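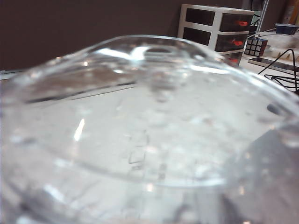

21/09/2026, Trorkside, desk by the divider

Back on the water cups! Put in 100 ml to start and wrote down the level (still want a proper scale from Stodar, the one we have drifts).
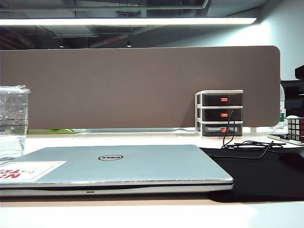

Cup at the left, laptop closed.

Second reading in 20 minutes, same spot on the desk.

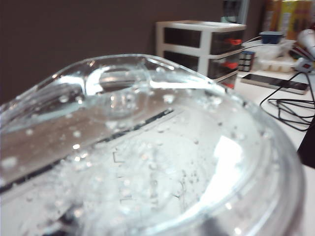 Wipe the outside before you read the level, came the note back from Clisik, or the drops will fool you. Fair enough, adding it to the sheet. 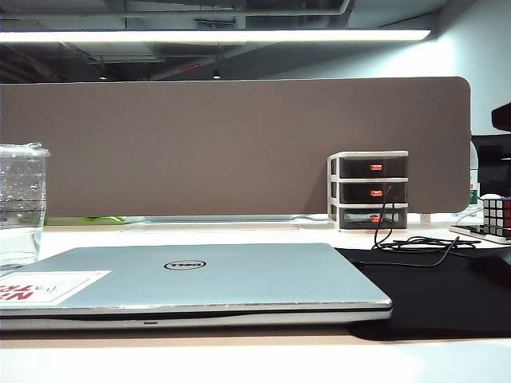

Gauthier would like 70 ml next time and 2 readings per cup. Fine by me, but I need more cups first.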